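What I did with my March

Most of March went into collecting demonstrations, and a few people have asked what that means in practice, so I'm writing it down while I still remember the boring parts.

The short version: I pick up a pair of hand-held grippers, one in each hand, and do a small task on a table. The grippers log how they moved and how far the jaws were open. Then I put everything back where it was and do it again. The recordings go to Zistora, where Aaliyah Sawatzky trains a policy on them, and some days later we find out whether I was any good.

The target for this batch was 2000 usable episodes across all the stations. I did 338 of them myself. Before I started I would have guessed that one person could do that many in a week without much trouble. It took most of the month.

The doing is fast. A single episode can be over in less time than it takes to make a note about it. What eats the day is the reset. If every episode starts from the same position, the policy learns that position and very little else, so the things on the table have to move between takes, and they have to move in a way that isn't just my own habit. Left alone I put objects slightly to the right of center every time. Aaliyah noticed this in a plot before I noticed it on the table. After that she sent me a sheet of start positions each morning, and I worked down it and crossed them off.

Station 5 was the one I spent the most time at. It has a light wood-grain table with rounded corners, which is kind to your hips when you lean in, and gray carpet, which is kind to your feet. I had been at one of the other stations the week before and the floor there is hard. By two in the afternoon I could tell the difference.

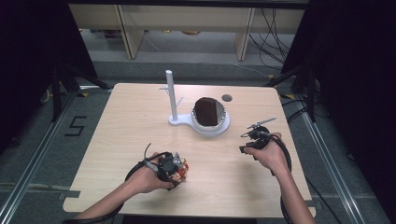 The cables took getting used to. For the first couple of days I kept twisting my wrist the same way after each take and winding myself up a little more every time, until I ran out of slack in the middle of something. Now I shake both arms out between episodes. I have started doing it at home too, after washing dishes.

The other thing I had to unlearn was being quick with my fingers. A hand does a lot of small corrections that a gripper with two jaws can't do, and when you hold one of these you feel how much you normally rely on them. You have to come in at a sensible angle, close, wait until you're sure, and then lift. If I hesitated, the hesitation went into the data. If I fumbled and recovered, that went in too, and this turned out to be a longer conversation than I expected. My instinct was to throw out every take that wasn't clean. Aaliyah wanted the recoveries kept, as long as the task got finished, so that the policy would see what to do after a bad grasp. She did not want the ones where I paused to think. We ended up with 2 folders and a short note on which goes where, and I still get it wrong sometimes.

Of my 338, she dropped 138 on the first pass. I was annoyed about that for an evening. Then I watched a few of them back and she was right about nearly all of them. There was one long run where I had let my right hand drift up and hover while the left did all the work, and you could see it happen more and more as the afternoon went on. I was tired and parking it. A policy trained on that would learn to park it too. I redid that run over the following mornings, before lunch, which seems to be when I'm worth recording.

We tag everything in Divgate, which is fine. It loses your place if you leave it open overnight, so I write the last episode number on a piece of paper before I go home. The paper has been more reliable than the software so far.

The first training run on the full batch is going now. I asked Aaliyah what she expects and she said she would rather not say. In the meantime I have been asked to do another set with the left and right roles swapped, starting as soon as the new sheets are ready. I'm right-handed, so I expect it to be slow. I bought better shoes in case they move me back to the hard floor.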